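Cómo despejar la mesa de centro en sábado

Empiece por lo comestible. Las chocolatinas van todas a un cubo de plástico transparente, para que la culpa quede a la vista. La bolsa amarilla de aperitivos, también fuera de la mesa. 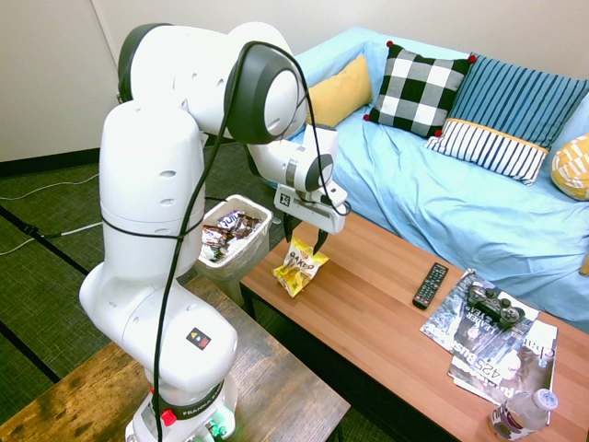
Después, las revistas: apílelas y admita que no va a leerlas. El mando de la tele y el de la consola viven juntos en un cajón, aunque se lleven mal. La botella de agua, a la cocina. Pase un paño y no invite a nadie hasta el lunes.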